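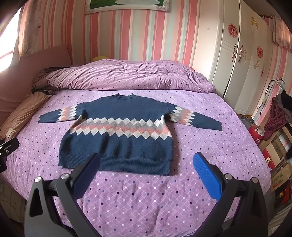

What did the grant pay for between July and now?

Mostly yarn, the room at Simanjuntak Hall, and Hidayah Yeoh's teaching hours. Breakdown further down.

4 min read

Nonora Knitting Circle – progress report to the Prarport Fund
17 Oct 2020
Written by Cempaka Sembiring, coordinator

Sorry this is short. Sending before the weekend gets away from me.

Where we are

Grant was $2,000. Spent so far: most of the yarn line, all of the room deposit, half the teaching. Receipts are in the shared folder, apart from the September parking one, which I will scan Monday.

31 people signed up. Most are beginners. A handful came over from the old Kamamley sewing group when it closed and they already knew how to purl, so Hidayah split the evening in two. Beginners first, then colorwork. Works better than I thought it would. The first month we had everybody in together and the beginners sat waiting a lot.

Attendance dipped in August (heat, vacations, people nervous about being indoors). We moved outside to the covered patio for three weeks and spaced the chairs. Masks on, windows open now that we're back in. The hall wants us out by 8:30 so they can wipe down, so sessions are shorter than the two hours in our application. Flagging that.

What got made

107 finished pieces as of last week. Hats are most of it, then scarves, mittens, baby blankets. Sweaters are slow. Six done, more on the needles. The hats and mittens go to the school coat drive in November, same as we said in the proposal. Sweaters stay with the people who knit them – that was a change we asked for in July and you okayed it by email.

Colorwork group is doing stranded patterns from charts. Main problem is tension. Floats pulled too tight across the back and the whole chest puckers. Hidayah has them spread the stitches out on the right needle before changing color and that has fixed alot of it. Second problem is sleeves. Everybody gets to the end of the body, casts off, is thrilled, and then remembers there are two sleeves. We lost one knitter for a month at that exact point. She's back.

Yarn

We bought worsted wool blend in bulk, which was cheaper per ball but the dye lots were mixed and I didn't catch it till the bags were open. Supplier swapped two bags, not the third. Used the third for practice squares. Next order I'll check lots at the counter.

Needles: we budgeted for straights and should have budgeted for circulars. Moved some money over from the printing line, which we hardly touched as the handouts went out by email. Need your okay on that in writing please, the form says any move between lines.

Not done yet

– Mending night. Planned for September, pushed to after New Year.
– Video lessons for people who can't come in. Hidayah recorded a cast-on and a rib stitch one. Sound is bad on the rib one, needs redoing.
– Participant survey. Written, not sent.

Next few months

Carry on weekly till the hall closes for the holidays. Blocking session first thing in November, we need to borrow mats and more towels. Coat drive drop-off after that. Then finish sleeves.

One ask: can the end date slide to the end of February? No extra money, the teaching hours are just running behind becuase of the shorter evenings. If that needs a seperate letter let me know who to adress it to and I'll get it over.

Budget sheet attached to the same email.

Cempaka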